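Part-Time Evening Tutor Wanted, Adult Reading Program, Trumov

We are a small reading and writing program for grown-ups, tucked in over the hardware store on the main street in Trumov, and we are looking for a kind, patient person to join us from January through the end of spring. Our learners come from all over town and a fair number ride the bus in from Giltitz after work, so they tend to arrive hungry and tired and still, somehow, in a good mood.

The job is two evenings a week, from 6:30 to 9:00, with a paid half hour beforehand to set up. You would have a group of five or six people, most of them working on spelling, filling in forms, and reading letters from their kids' schools. Saranya Pinto, who has had this group up to now, is moving over to our math evenings and will sit in with you for the first couple of weeks (she knows everybody's bus times by heart, too).

You don't need a teaching degree. We would love it if you have worked with adults before, in a classroom or a kitchen or a church basement, and if you can explain the same thing four different ways without sighing. A second language is very welcome!

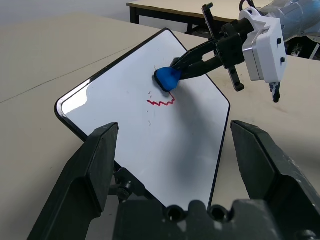

Pay is $481 a month, and we cover your bus fare. You'll have a key, a shelf of your own, and as much tea as you can drink. Please be aware that we're up two flights of stairs and there is no elevator yet.

To apply, write us a page or so about yourself and something you once found hard to learn. Handwritten is fine. Send it to Blažena Vaněk at the program office, or drop it off any afternoon before 5:00. Hawi Beyene will call you back to set up a visit, usually within the week.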